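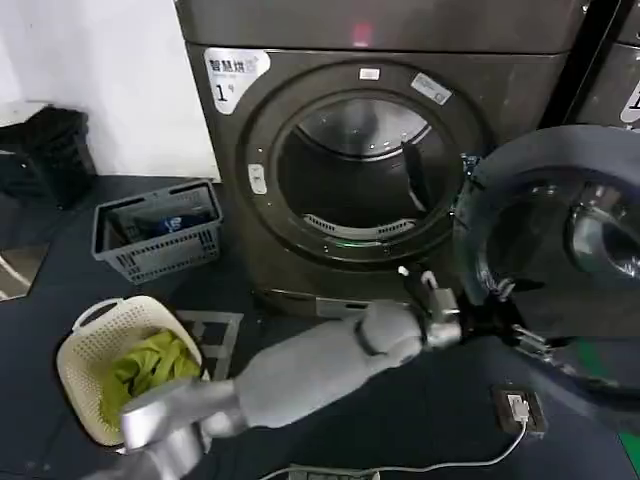
**Prener self-service laundry, big dryer no. 1**

I have used this dryer every Wednesday since March, so I can say something fair. The drum is large and takes two duvets. The door glass lets me check without opening. Towels need 40 minutes, jeans a little longer.
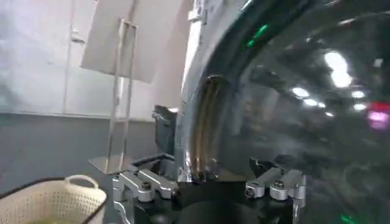
My one complaint is the doors. They are heavy and open very wide, so a basket on the floor must stand well to the side, like the cream-white one with small holes. Mine is from Numel and it already has a crack.

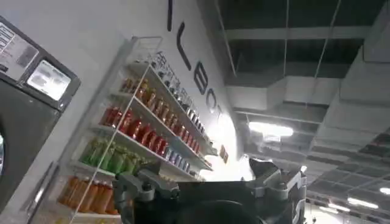
Ikumer wrote under my first review that the bottles cost too much, and that the money would be better spent on a second bench. I agree about the bench.

Four stars from me.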